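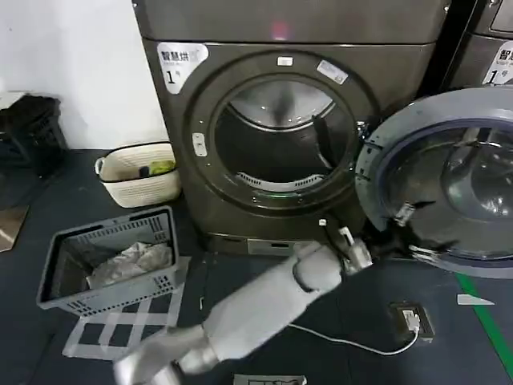
Wer an Enzyme denkt, denkt meist an Verdauung. In der kleinen Arbeitsgruppe am Institut Brakness denkt man an Schweiß, genauer an die Eiweiße, die unsere Haut Tag und Nacht abgibt und die sich in jedem T-Shirt sammeln. Die Leiterin der Gruppe, Biochemikerin und nach eigener Aussage »hoffnungslos begeistert von allem, was klebt und riecht«, empfängt mich morgens um neun mit Kaffee und einem Stapel Ausdrucke. Mit der Wäsche daheim fange fast jedes Gespräch über ihre Arbeit an. »Die Leute sehen so eine offene Trocknertür, die blanke Edelstahltrommel dahinter, und denken: sauber. Für mich fängt es da erst an, spannend zu werden!« Manche Hautproteine hafteten nämlich so fest an der Faser, dass man sie nach mehreren Wäschen noch nachweisen könne.

548 verschiedene Proteine hat ihr Team bisher im Schweiß gesunder Erwachsener gefunden. Viele stammen aus den Drüsen selbst, andere aus abgeschilferten Hautzellen, und die Trennung ist mühsam. »Wir haben anfangs Keratin gemessen, Keratin und noch mal Keratin«, erzählt sie und lacht. Erst ein Sammelpflaster der Firma Cornstead, das die Haut vorher abdichtet, brachte brauchbare Proben. 40 Mikroliter reichen heute für einen Durchlauf.

Am liebsten spricht sie über Dermcidin. Aus diesem Protein schneidet die Haut kurze Stücke heraus, die Bakterien angreifen. »Das ist doch großartig, oder? Wir schwitzen, und dabei verteilen wir nebenbei ein Antibiotikum auf dem ganzen Körper.« Bei Menschen mit Neurodermitis ist oft weniger davon vorhanden. Ob das eine Ursache ist oder eine Folge, will sie in der Brelon-Studie klären, für die 800 Personen ihre Proben abgeben sollen. 400 sind schon dabei.

Ausgewertet wird mit Herrera, einer Software, die im Haus entstanden ist und die sie »zickig, aber schnell« nennt. Auf die Frage, wann es einen Schweißtest für die Arztpraxis gibt, wird sie vorsichtiger. Die Werte schwankten mit Temperatur, Körperstelle und Tageszeit, am Rücken sehe vieles anders aus als am Unterarm. »Da müssen wir erst wissen, was normal ist. Fragen Sie mich im Januar noch mal, dann haben wir die Rückenproben durch.«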